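Desk hunting, or how I ended up paying rent on a cupboard

So I've signed a lease! Well, a licence, which I've learned is a different animal (more on that further down, if you can stand it). After two years of working from the end of my own kitchen bench I finally have an office, on the second floor of the Trindley building, behind the old bus depot. It's tiny. I love it already and I don't get the keys until July.

I'd been looking since summer and the market around here is strange. There's loads of space if you want a whole floor, and next to nothing if you're one person with a laptop and a filing cabinet. The first place I saw was on the main street above Mạc, the noodle place, and I'd have taken it for the smell of the broth alone, but the stairs were steep enough that I pictured myself carrying archive boxes up them and went home. The second was a "flexible suite", meaning a corner of somebody else's suite with a folding screen.

Then came Rultarari, who manage four or five buildings on this side of the river. Their listing said 8 square metres, own door, window that opens. Own door! I rang them from the car park of the supermarket.

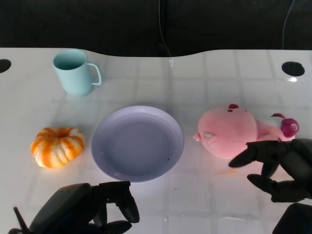 Check whether they charge you for the corridor, was what one reader wrote under my last post, because in her building the shared hallways and the kitchenette get split between the tenants and added to the floor area, so she pays for a good bit more room than she can stand in. I hadn't thought to ask. I did ask, and at Trindley the rate is on the room only, with the common bits covered in the monthly service fee. That fee is 194 dollars, on top of the rent, and it includes power, water, bins and the cleaning of the hallway. Internet is extra, and I'm still sulking over that.

The bond was the part that stung. They wanted 2,000 up front, which I had, just, because I'd been saving for a new hot water system. The old one will have to hang on for another winter. I tried to talk them down and got a very polite no, and then I asked if they'd paint instead and got a yes, so it's always worth having a second question ready.

Now, the licence business. With a lease you get the room for a fixed term and there are rules about how you can be moved on. What I've signed lets me use the room, and either side can end it with 2 months' notice. My brother-in-law thinks I'm mad. I can see his point (if a bigger tenant wants the whole floor, out I go), but I've never been sure from one year to the next how much work I'll have, and being able to hand back the keys without owing anyone the rest of a three-year term is worth a lot to me.
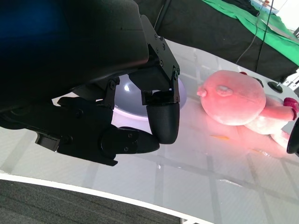
I did read all of it before signing, including the schedule at the back, and found a line that made me responsible for "all glazing". One window, but it's a big one, and it faces the lane where the delivery trucks turn. We changed that to damage caused by me or my visitors. They'd copied it over from a shop agreement and didn't mind at all. There was also a clause about signage, so I'm allowed my name on the board downstairs in their lettering and nothing on the door itself. Fine by me.

The neighbours seem a decent mix. Flotinetti has the two rooms at the front, and going by the parcels stacked outside they import something heavy. There's a bookkeeper across the hall and a room at the end with its blind permanently down.

Still to sort: contents insurance, a chair that doesn't ruin my back, and whether the parking behind the depot is free after 8 or only looks that way. If you've rented in one of the older buildings over here, tell me what the heating's like in August. I've got a little panel heater in the shed and I'd like to know whether to bring it.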